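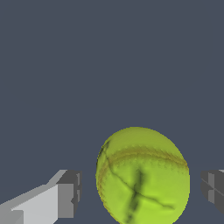

Cambio de armario, otra vez. Este año lo hago por partes, que el pasado me junté con la cama llena de jerséis a las once de la noche y acabé durmiendo en el sofá. Primero lo gordo: edredones de plumas, anoraks, chalecos. A la lavadora de uno en uno, programa delicado, detergente líquido y poquito. Nada de suavizante. Y en la secadora, una pelota de tenis de las normales, amarillo verdosa, metida con el edredón — va dando golpes y deshace los pegotes de pluma. Si tienes dos, mejor dos. Temperatura baja y paciencia. Cada media hora parar, sacar, sacudir, mirar las esquinas. Las esquinas son lo último que se seca y lo primero que huele.

Las pelotas, limpias. Si son nuevas y sueltan color (pasa), un lavado antes con trapos viejos, o dentro de un calcetín blanco bien atado. El calcetín además amortigua el ruido, que los vecinos lo agradecen.

## Lana

A mano si se puede. Barreño con agua fría, jabón para lana, diez minutos y fuera. No frotar, no retorcer. Para quitar el agua: toalla grande extendida, jersey encima, se enrolla todo como un brazo de gitano y se aprieta con las rodillas. Luego a secar en plano, en otra toalla, lejos del radiador. Colgado no, que se te quedan mangas de orangután.

Las bolitas se quitan con el jersey ya seco. Maquinilla de esas de pilas o una cuchilla nueva pasada muy suave, con la tela estirada sobre la tabla. A mí la cuchilla me da miedo en los puños y ahí voy con tijera pequeña, una a una, viendo la tele.

Polillas. Lo de siempre: guardar limpio. Una prenda con sudor o una manchita de sopa y ya tienes agujero en octubre. Lavanda en bolsitas, cedro si hay (lijarlo un poco cada año, que pierde el olor). La naftalina yo la he dejado, no se va el olor ni aireando una semana. Maribeth Tolentino, la del segundo, mete la lana dos días en el congelador dentro de una bolsa bien cerrada antes de guardarla. Yo lo hago con lo bueno nada más, no me cabe otra cosa entre los guisantes y el pan.
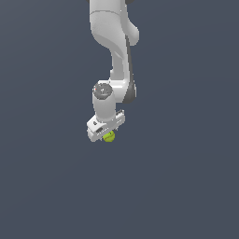
Y ojo con las cajas de cartón: en altillo seco, vale. En trastero o garaje, no, cogen humedad por abajo y ni te enteras. Yo uso cajas de plastico con tapa y dentro una sábana vieja envolviendo la ropa.

## Bolsas al vacío, sí y no

Sí:
- mantas de forro polar
- ropa de cama
- toallas de playa en invierno
- disfraces, cortinas, lo que no usas y no quieres ver

No:
- pluma (se queda aplastada y luego no sube ni a tiros)
- lana buena
- cuero, ante, nada que pueda marcarse

Si ya metiste el nórdico al vacío y ha salido como una tortilla: secadora en frío, con las pelotas, un rato. A veces revive. A veces no, el mío de la cama pequeña no volvió a ser el mismo.

Antes de cerrar la bolsa, comprobar que está seco seco. Con el dorso de la mano, que nota mejor la humedad que la palma. Si dudas, otra tarde en el tendedero.

## Botas y zapatos

Cepillar, trapo húmedo, dejar secar a la sombra. Crema incolora en los de piel y no sacarles brillo hasta otoño. Relleno de papel para que no se caiga la caña — papel blanco o de seda, el de periódico mancha los forros claros. Para las cañas altas va bien media botella de agua vacía, o una revista enrollada.

Olor: bicarbonato dentro, una noche, y sacudir bien por la ventana al día siguente. Plantillas fuera, esas a lavar aparte o directamente a la basura si ya están negras.

Las cajas, con etiqueta por el lado corto. Por el lado corto, que es el que se ve en el estante. Yo las puse todas por arriba el primer año y tenía que bajar la torre entera para encontrar unas sandalias.

## Etiquetas

Cinta de carrocero y rotulador gordo. No hace falta más. La pistola de etiquetas que me regalaron sigue en el cajón sin pilas. Pongo qué es y de quién, y el mes en que lo guardé. «Jerséis gordos, niños, marzo». Cuando lo abro arranco la cinta y a otra cosa.

Lo que no se sabe de quién es va a una bolsa en la entrada. Si en 2 semanas no lo reclaman, a donar.

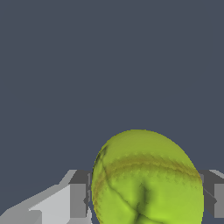

*Pelota de tenis.*

## Manchas que aparecen al sacar la ropa

Las amarillas de las camisas blancas: son de sudor o de jabón mal aclarado, que con los meses salen. Pasta de bicarbonato y agua, una hora, cepillo de dientes viejo y a lavar normal. Si siguen ahí, percarbonato en agua templada toda la noche, solo en blanco y solo algodón. Nada de lejía, que en el sudor a veces amarillea todavía más. Me lo dijo Adalberto Pimentel, el de la tintorería, cuando le llevé una camisa ya perdida.

Óxido de una percha de alambre: limón y sal, al sol, aclarar mucho. Probar antes en una costura. Y tirar la percha, claro.

Moho en puntitos: si es algodón blanco se puede intentar. En color yo ya no peleo.

## El armario vacío

Aprovechar. Aspirador con la boquilla estrecha por las juntas y los agujeros de los estantes, que ahí están las larvas. Después agua con un chorro de vinagre, trapo bien escurrido, puertas abiertas toda la mañana. El carril de las correderas con un pincel seco. Si la barra rasca, pasarle una vela.

Perchas: fuera las del tinte. Todas en el mismo sentido, con el gancho hacia la pared, y cuando me pongo algo lo cuelgo al revés. En septiembre lo que no se ha dado la vuelta me lo pienso. Con los abrigos no sirve, con camisas y vestidos sí.

Lo de verano, antes de colgarlo, un aclarado corto aunque se guardara limpio. El lino que se arrugue, da igual, plancha el día que toque y todavía algo húmedo. Bañadores: estirar la goma con las dos manos, si cruje está muerta, no hay arreglo.

Me queda pendiente lo de las mantas del sofá y los cojines, que la funda de uno encogió y no entra ni a empujones. Otro día lo apunto. Y los guantes, que siempre me aparecen sueltos en junio: pinza de la ropa por pareja y a la caja de los gorros.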